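Progress report, December
Project: cup sorting cell, Zirkura shared workshop
Prepared by: Buppha Sangkhawat

Dear Lesta team,

The second part of your grant was used for the enclosure and the wrist camera mount. We have spent 3,792 of the budget until now, and 322 is still reserved for cables.
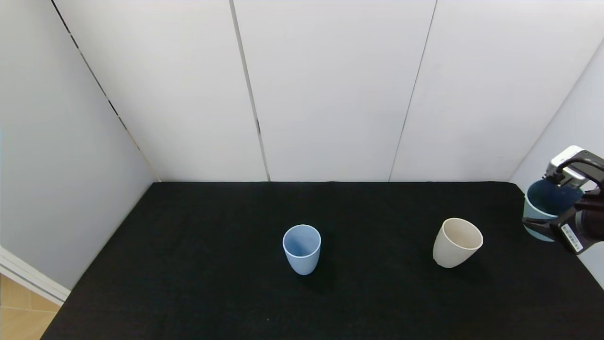
The enclosure took more time than I planned. The workshop floor is not very flat, so I had to adjust the panels twice. I chose white walls and a black cloth for the table, and the light blue cup stands out well on it. The teal one is darker, and for this color I still tune the threshold by hand.

The control software now runs on the Rätsep board. I recorded 98 grasp trials with it and saved every log.

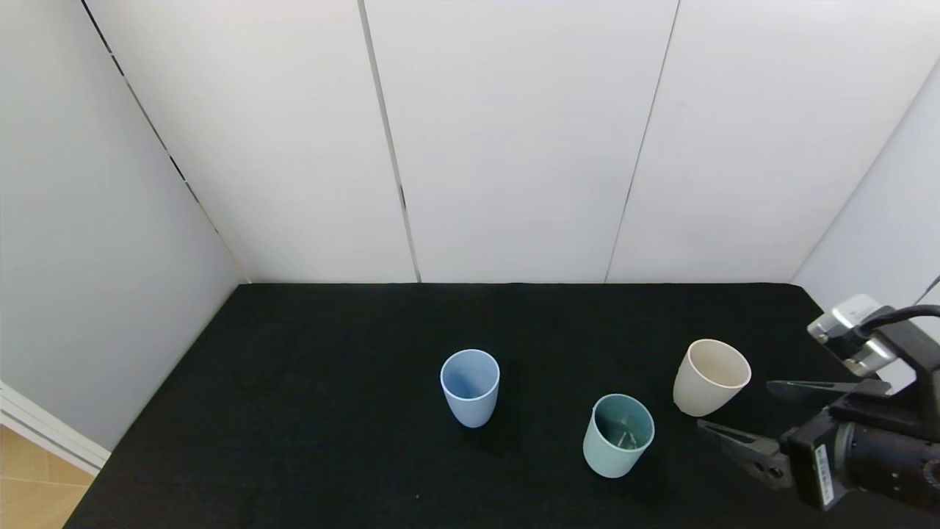 The logs also helped me to find a delay of 2 frames between the camera and the arm. I corrected it in the Gimico driver.

Remaining work:

1. Calibrate the wrist camera again, with both fingers open.
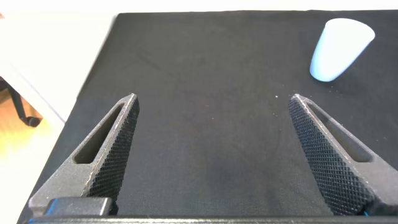 2. Clean the cloth before each session. Lint gives false points in the depth map.
3. Write the safety page for other members of the workshop.

I will send the receipts separately.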